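Progress report to the Chettiar Fund
Project: Open Table evenings, Bustmont parish
Prepared by: Songül Öztürkmen, project coordinator
Date: 8/29/25

1. Purpose of the grant

The grant supports evening meetings for adults who have questions about faith and do not belong to a church, or who left one many years ago. We received the first payment in June. Each evening has a simple meal, a short talk and a conversation in small groups.

2. Meetings held

We have held 17 evenings in the parish hall. Attendance was low in the first two weeks and then became steady. Several guests asked to continue with Bible reading, so Krishnamoorthy Rao has opened a second group, which meets after the Sunday service. Two guests have asked to be baptized. 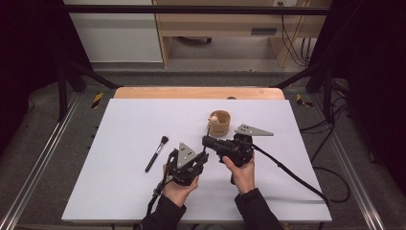

3. Training of group leaders

Nine leaders completed the Stununum course on listening and prayer. They told us that the part on grief was the most useful, and that the part on church history was too long. We will shorten it before the next course. One leader had to stop for reasons of health, and we are looking for another person who speaks Turkish or Tamil.

4. Use of funds

Grant received: $3605
Spent to date: $2681
The largest costs were food and printed booklets. We ordered 100 booklets from Erkari. The delivery came late, and for three evenings the leaders worked with photocopies. The printer gave us a small discount for this.

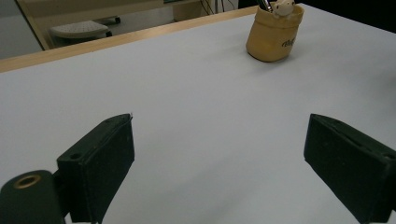
5. Next steps

The autumn evenings will begin after the harvest service. We wish to offer child care, because some parents could come only every second time. We ask the Fund for permission to use part of the remaining money for this purpose. Please send your answer to the parish office, so that we can inform the families before registration opens.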